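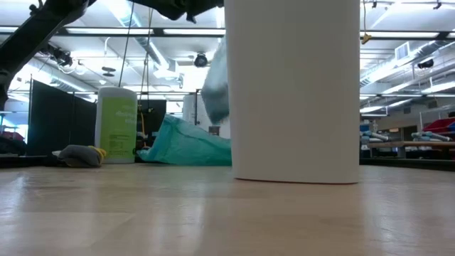 Right, laundry-bag and cloths thread, as promised to the three of you who asked. I've been sorting every cleaning cloth I own since May and I have Opinions. Starting point is always the same, get the lot out on a table and look at it. Blue-grey one, a little grey one with a yellow edge scrunched up by the wipes tub with the green label, teal bag in a heap behind. Looks like nothing much. Multiply by a whole flat and it's a cupboard you can't shut.

Filed under: Home & Tidying / Threads

2/ Rule one. Cloths live in a tall upright thing. Not a drawer. Drawers turn into a nest and you only ever use the top two. I've got a tall white tub for clean ones now and it takes up hardly any shelf.

3/ Do NOT fold them small. I spent a whole evening doing those little envelope folds off a video and by the next morning someone had gone through them like a badger. Fold once, roll, drop in. Done.

4/ Shake first though. Every single one, hard, outside if you can. The amount of grit that comes out of a "clean" cloth is upsetting. Mine had cat litter in it. I have not had a cat for two years

5/ Bags. OK. Soft bags are great for carrying and useless for storing. They slump. You put six cloths in, it flops over, you think it's full, you buy more cloths. Ask me how I got to 17 microfibres for a one-bedroom flat.

6/ What I do now - bag is for dirties only. Hangs on the back of the bathroom door, goes straight in the machine turned inside out with everything else. Comes out looking like a dishrag but who's checking

7/ Someone asked which bag. Mine's a Nisarard, bought at the market in Skilurbridge, no idea if they still do them. Any drawstring one will do. Get one you can wash at 60.

8/ Colours. Soon-im Woo replied last time saying she does blue for glass, yellow for kitchen, grey for floors and never mixes. I tried it. Lasted nine days. Then I wiped the hob with a floor one and the whole system was over.

9/ So now it's just edges. Anything with a coloured edge = kitchen. Plain = everywhere else. Even my brother can manage that and he once dried a baking tray with a bath mat

10/ Wipes. I know I know. I do keep a tub of them for door handles and the bin lid but they're not for the worktop, not a wooden one anyway. Mine went dull in a patch by the kettle and it took ages with oil to get it back. Damp cloth, dry cloth, that's your lot.

11/ Also shut the lid on the tub properly!! Click it. Otherwise you get a brick of dry paper by the end of the month and you've paid for it.

12/ Odd socks. Yes they count as cloths. One on the hand, do the skirting boards, do the blinds, chuck it. Best duster in the house and it's free. Oona Lahtinen taught me that one and I think about her every time I do the radiators.

13/ Limit is 19 cloths total including socks. Why 19? It's what fits in the tub. When it's full something leaves. Old ones go to the bike box under the stairs, really old ones go in the bin, no ceremony.

14/ Fabric softener NO. Makes them slide about and smear. If you've already done it, hot wash with nothing in, twice. Mine came back ok apart from the Clarkent ones which were always rubbish tbh

15/ Drying - don't put them on the radiator in a wad, they go stiff and smell like a pond. Peg them by one corner. I bought a Baek airer with the little clips and it's the only bit of kit in this thread I'd say is worth the money

16/ Whole job took me an evening and a half, incuding the bit where I sat on the floor and read old receipts I found in the bottom of the bag. One was for 200 clothes pegs. I own maybe a dozen pegs. Where are they.

17/ Things I got wrong: bought labels (fell off in the steam), bought a second tub (now has pasta in it), told my mum her tea towels were too old. Don't do that last one

18/ Few people asking about tea towels, that's a different tub and a different thread. Short version - linen for glasses, cotton for hands, and if it's got a map of Cornwall on it, it doesn't absorb a thing.

19/ And for whoever messaged about sponges, I don't keep them. Cut in half, use for a week, bin. Will not be taking questions on the scourer side

20/ Off to do the cupboard under the sink next. There's a bottle in there with no lable and I'm a bit scared of it. Will report back if I've still got eyebrows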